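Irunside Lawal 401 Teaching Handle

Home > Teaching by hand > Handles and leaders > Lawal 401

In stock. Ships with cable, wrist strap and a manual you may even open.

The Lawal 401 is a handle for people who would like a robot arm to do something and have grown tired of describing it in code. You hold the handle and move your hand. The arm moves its hand. When you have done the job a few times, save the takes and hand them to whatever learning software you are currently mad at.

There are two ways to work. In Lead mode the handle clips onto the arm itself, just behind the gripper, and you push the arm through the task with the brakes off and the weight compensated. In Remote mode you unclip it, sit down, and drive from a chair. Lead is better for getting the feel of a drawer or a tight lid. Remote is better for your back, and it keeps your sleeve out of the wrist camera, where your sleeve would otherwise become a permanent part of what the robot thinks a drawer looks like.

The trigger is analog. Squeeze it halfway and the fingers close halfway. Our previous handle had a button that knew two positions, open and crushed, and we got letters.

What it does well

Slow work near soft or silly objects. Scaling is set with the thumbwheel, so a big sweep of your arm can become a very small one at the gripper. There is a clutch under the ring finger for when you run out of desk. Let go of it and pick up where you were. If you let go of the whole handle, the arm stops and holds its place, and it will go on holding it while you look for the handle under the bench.

What it does less well

Anything fast. If you want to teach a robot to toss pancakes, we admire you, and we sell nothing for it. There is also no force feedback in Remote mode. You will have to watch, like the rest of us.

Specifications

Model: Lawal 401
Weight: 318 g with strap
Sample rate: 100 Hz, position and trigger together
Cable: 131 cm, braided, detachable
Controls: analog trigger, clutch, scaling thumbwheel, take/discard rocker
Modes: Lead, Remote
Software: Luvix recorder, included
Grippers: Cimeo two-finger, all sizes; others by adapter plate
Left-handed version: same price, please say so when ordering

About the discard side of the rocker

Use it. Marius Sima, who designed the switch, made the discard side larger than the take side after watching himself work for a morning. A bad take costs you a few seconds now or a strange habit in the robot later. Luvix keeps discarded takes in a separate folder until you empty it, in case you were being hard on yourself.

In the box

Handle, cable, wrist strap, Lead clip, two spare clip screws (you will lose one), Luvix license card. The arm, the gripper and the patience are sold separately, and we are out of the third.

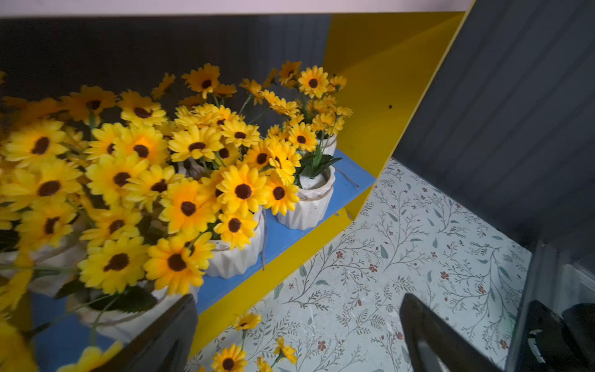
Teaching from the wrist view takes practice, and we suggest you start on something that doesn't mind being poked. Turn the scaling down before the fingers get near the work, and keep them open until you know which stem you are after. Artificial sunflowers are good for this: a loose one lying on a patterned cloth or floor makes a fair first pick, while the ones packed into white pots on a shelf offer dozens of nearly identical heads and every chance to grab the wrong one. Watch for trailing bits, too, like the twine hanging off one of the pots. Blooms close to the camera can blur while those at the back stay crisp, so slow down and let the view settle before you squeeze. Then try it in Lead mode and see which set of takes you would rather show to a colleague.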